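Small Automation Forum > Buying and Planning > Two-arm table cell, what would you cut from this budget?

We must hand in our equipment list before October and I would like that other people look at it first. The task is fixed: two arms at one table, calligraphy brushes, a hanging rack and a sheet to write on. The arms must take a brush by the handle, bring it to the sheet and hang it back on the rack. The table is the part of the plan I am least sure about.

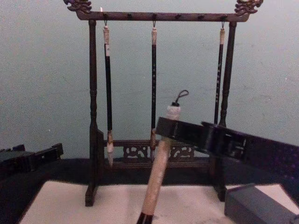
Posted by slowservo | 8/2/18 | Member, Puncombe

Hello all. I read this forum for a long time but I write seldom, so please excuse my English.

The two arms themselves are already approved, from Gikar, with their standard grippers. My question is only about the money around the arms. We have 1,047 dollars left for everything else and it has to cover the cameras, spare fingers, the table and the consumables. My department thinks this is generous. I think it is thin.

The large brush is our difficult object. The handle is thick and wrapped, and the gripper presses on it near the upper part while the brush stands diagonally over the sheet. The three brushes on the rack have much thinner shafts. So one gripper has to be good for both, or we must buy a second set of fingers. The supplier has a soft set and a hard set, and of course they are not in the same price class.

What would you cut, and what would you never cut?

Reply by benchrat_50

Never cut the table. Your rack stands on its own two feet on a dark top. First time an arm bumps the crossbar you'll be buying a new rack, and carved dragon heads are not a stock part. Get a heavy table with threaded holes and make two clamps for the feet. Spend half the money there and don't look back.

I'd cut the soft fingers. A strip of rubber does the same job for the price of lunch.

Reply by mirelle_k

Disagree about the rubber. We did this at Vutcombe with paint rollers and the strips crept. After 8 runs the grip position was off enough that we had to teach it again. Somebody's afternoon costs more than the proper fingers. Buy one soft pair and keep the hard ones in the drawer.

I agree on clamping the rack, though I would not pay for a heavy table to do it. A base board with two stops would hold those feet fine.

Reply by slowservo

Thank you both. The base board is a good idea and I had not thought of it. I want to avoid drilling because the table is borrowed from another group.

About the rubber I can't decide yet. The wrapped handle is mottled and not very even, so maybe a strip would wear quickly there. Did you glue yours, mirelle_k, or was it only tape?

I split the rest of the list in headings so it is easier to answer.

Cameras

We want one at the wrist and one with a wider view. The dealer offers us the Ngata kit, which has a cable, a bracket and a small lens. My worry is the angle. From the wrist the rack comes out strongly tilted, and a part of the gripper sits at the bottom of the view with its two little screws. The left hook and two of the three brush tips are still easy to find, so for me the tilt is acceptable. The rack is dark wood, the table is almost black, and between them there is not much contrast at the base. For this I put a small lamp on the list, but it's the first thing I would remove. 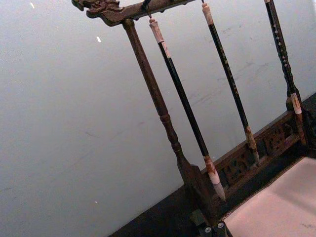
Consumables

Sheets, ink, spare brushes. I calculated 50 sheets for the first period. A brush with a damaged tip is not useful any more, and I expect we will damage several while we learn. The hanging loops I would buy separately if it is possible.

Reply by tallowgate

Keep the lamp! Seriously, it's the cheapest line you have and you just told us the base of the rack disappears into the table. Or put a light-colored board under the rack, the same board mirelle_k wants, and you solve the two things with one piece of plywood.

50 sheets is nothing, by the way. We got through more than that just setting the height. Use cheap newsprint until the arm knows where the table is, then bring out the good ones.

Reply by benchrat_50

OK, the light board under the rack is better than my table. I withdraw the table. I do not withdraw the rubber.

On the camera kit, ask what the bracket weighs before you order. Your arm has a payload limit and everything you hang on the wrist comes off it.

Reply by mirelle_k

It was glued. Tape was worse.

And ask for the delivery time in writing. Ours was quoted as 14 days and we planned the whole project start on that number. It was not 14 days.

Reply by slowservo

New version of the list, after your answers:

Base board, light color, with stops for the rack feet
One soft pair of fingers
Wrist camera kit, if the bracket is light enough
Wide camera, the simple model
Lamp
Newsprint for setup, good sheets for later
Spare brushes, thin ones first

The heavy table is out. I will ask the dealer tomorrow about the bracket and about the delivery time - in writing, as you say. If there is money left I also buy a strip of rubber and test it on the big brush, so benchrat_50 can have his result.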